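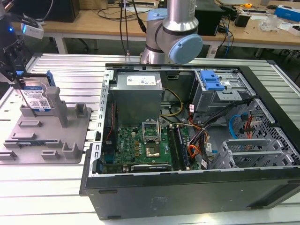 Loubna Badawi
Redaktion Werkstatt und Hardware
Jul 28, 2018

Gebrauchter Büro-Tower Irside Trulance im Test: Wie gut lässt er sich aufrüsten?

Alte Bürorechner gibt es zurzeit in großer Menge und für wenig Geld. Wer einen davon als Dateiablage oder Zweitrechner herrichten will, interessiert sich weniger für die Rechenleistung als für die Frage, wie man an die Teile kommt. Unter diesem Gesichtspunkt habe ich mir den Trulance von Irside angesehen, ein Gerät aus einer Leasingrückgabe, gekauft beim Händler Nasr. Das Netzkabel lag bei, sonst nichts.

Gehäuse

Zum Arbeiten legt man den Tower auf die Seite und nimmt das Seitenteil ab. Außen ist das Gehäuse schwarz, innen hellgrau, das Blech ist stellenweise mit quadratischen Löchern perforiert. Das Seitenteil sitzt straff und kommt beim ersten Mal nur mit Nachdruck herunter. Beim zweiten und dritten Mal ging es leichter. Scharfe Kanten habe ich an zwei Stellen gefunden, beide unten am Laufwerksschacht. Handschuhe braucht man deswegen nicht, aber man sollte nicht blind hineingreifen.

Prozessor und Speicher

Der Prozessor ist nach dem Abnehmen des Kühlers gut zugänglich. Der Haltebügel am Sockel lässt sich ohne Werkzeug hochklappen, und rundherum bleibt genug Platz für die Finger. Die alte Wärmeleitpaste war hart und musste mit Reinigungsalkohol herunter. Das hat länger gedauert als der ganze übrige Ausbau.

Zwei Speichermodule stecken direkt neben dem Sockel. Sie lassen sich tauschen, solange der Kühler nicht montiert ist. Mit Kühler wird es eng, und der obere Riegel ist kaum noch zu erreichen. Wer beides vorhat, fängt also mit dem Kühler an und setzt ihn zuletzt wieder auf.

Laufwerke

Für die Festplatten gibt es einen Metallkäfig mit Einschub und blauem Kunststoffgriff. Eine 3,5-Zoll-Platte wird im Träger gehalten und dann eingeschoben. Das funktioniert gut, der Träger rastet hörbar ein. Für eine SSD braucht man einen Adapterrahmen. Ich habe den von Horkel genommen, der passt, hat aber seitlich etwas Spiel.

Kabel

Hier liegt die Schwäche des Geräts. Der Kabelbaum in Gelb, Schwarz, Rot und Orange hängt quer durch die Mitte zwischen Netzteil und Laufwerksschächten und ist bei fast jedem Handgriff im Weg. Führungen am Blech fehlen oder sind so flach, dass nichts darin bleibt. Ich habe mit zwei Klettbändern nachgeholfen -- danach war wenigstens der Speicher frei. Das blaue SATA-Kabel ist lang genug, auch wenn man die Platte im Käfig umsetzt.

Das Netzteil habe ich nicht getauscht. Ashraf Radwan, der bei uns die Messungen macht, hat den Rechner über Nacht laufen lassen und nichts Auffälliges notiert. Laut ist es auch nicht, nur beim Einschalten dreht der Lüfter kurz hoch.

Zeitbedarf

Kühler ab, Speicher tauschen, Platte wechseln, alles wieder zu: rund 4 Stunden beim ersten Mal, das Putzen eingerechnet. Der Staub vom Januar letzten Jahres, laut Aufkleber der Zeitpunkt der letzten Wartung, war noch vollzählig vorhanden.

Preis und Urteil

Bezahlt habe ich 348 Euro, allerdings für zwei baugleiche Geräte zusammen. Dafür bekommt man solides Blech, einen brauchbaren Laufwerkskäfig und einen Sockel, an den man gut herankommt. Abzüge gibt es für die Kabelführung und den straffen Seitendeckel. Als Arbeitsgerät für Leute, die selten schrauben, würde ich den Trulance empfehlen. Wer öfter Karten oder Platten wechselt, sollte die Klettbänder gleich mitbestellen.

Der zweite Rechner bleibt vorerst unverändert und wird im Büro als Druckserver eingesetzt.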